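12 Jan 2021

Stevham pilot, notebook. Mostly idea intake this morning, then the stage gate argument again, then the bench.

Intake first. 72 ideas in the box since we reopened it. Read all of them before ten, coffee gone cold. Sorted into the usual piles — do now, park, merge, no. The merge pile is the big one. People are putting in the same thing under different titles, because the form asks for a title before it asks for the problem. Swap the order. Ask Jawad if the form tool lets us do that without losing the old entries. If it does lose them, export first!!

The no pile needs replies. Last round we left people hanging for weeks and Rafia says two of the good submitters from packing have stopped bothering. I believe her. Two lines each is enough, name of whoever read it, what was missing. No template text. I'll write half, Junaid the other half.

Do now pile, 4 in it:

Label reprint from the line instead of walking to the office. Owner Rafia. Cheap.

Supplier complaint log shared with purchasing. Owner needed. Purchasing say they want it, which they also said last year.

Training swap days between Stevham and the Farooqui site. Nabila wants this one, fine, hers.

Refill scheme for the small customers. Biggest of the lot and the least worked out. Goes to the gate, see below.

Gate. We have five gates on paper and in practice use two. Said this to Nabila, she said the paper version was written for the board and not for us. OK but new people read the paper version and then think they need a business case to buy a box of hinges. Proposal — collapse to three. Gate one, is the problem real (three conversations with people who have it, notes attached). Gate two, does a rough version change what they do. Gate three, money. Junaid doesn't like gate one, thinks three conversations is too thin and people will pick their friends. Fair. Compromise, at least one of the three has to be someone the submitter hasn't worked with. He accepted that, sort of.

Not settled: who sits at gate three. Arsalan wants finance there from the start. I'd have them at two as well, just listening, so they don't hear everything for the first time with a number on it. Come back to this.

Money. 2970 left in the small experiments pot until end of quarter. Rule stays as is, anyone can draw without sign off up to the limit, write down what you expected before you spend and what you got after. The "before" column is blank on most rows. Going to be annoying about this. No before, no draw. Told everybody at standup, Jawad groaned, he's three of the blank rows.

Refill scheme, rough version. Talked it through with Rafia over lunch. She has over 22 small accounts who could try it but only wants to ask six, the ones who answer the phone. Good. What we don't know:

do they have anywhere to keep the empties

who pays if a container comes back broken

would they order less often, and is that bad for us or good

The third one is the scary one for sales. Put it first in the interviews, not last. Last time with the Clirico trial we asked the comfortable questions first and ran out of time for the one that killed it. Cost us five weeks. Want that written on the wall.
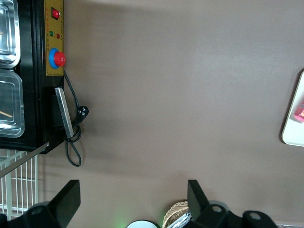 Interview guide, draft two, shorter. Start with the last time they ran out. What did they do, who did they ring. Then storage. Then the ordering question. Do NOT describe the scheme until the end, otherwise they're polite about it and we learn nothing. Junaid to do the calls with Rafia listening, swap after three. Notes typed up same day, raw, no summary. I'd rather read a mess.

What would make us stop: if four of the six have no room for empties, it's off, no redesign meeting, we write it up and go on. Agreed by me, Rafia, Junaid. Writing it down here so that we can't wriggle later. Arsalan hasn't seen it yet.

Talevel call at two. They want to sell us the idea software again, the one with points and badges. Sat through it. The dashboard is nice and the rest is the spreadsheet we allready have. My worry is the points. Nabila's last place had a leaderboard and got hundreds of ideas about the canteen. Asked them if points can be switched off, they said they'd check. Asked what happens to an idea after it wins, long answer, didn't follow it. Parking it till February, no trial before then. Told them so.

Friday hour. Attendance dropping again. Nabila thinks it's the slot, I think it's that we present at people. Try one with no slides, one problem from the floor, brought by the person who has it, everyone works on it for the hour. Rafia has a candidate (returns paperwork). If it flops it flops.

Manager question from Arsalan, copying it down before I loose it: how do we know the shift leads aren't sitting on ideas? We don't. The box is anonymous if you want but the form still goes past the lead on paper days. Could put a second box by the time clock. Check with him if the leads would take that as an insult. Probably one or two would.

To do

swap form fields, export first — Jawad

replies to no pile — me, Junaid

three gate version, one page, plain words — me

get Arsalan to read the stop rule

call list for the six — Rafia

blank rows, chase — me

ask Nabila for the canteen story in writing, useful for the Talevel thing

Bench drawers still unlabelled. Mine as well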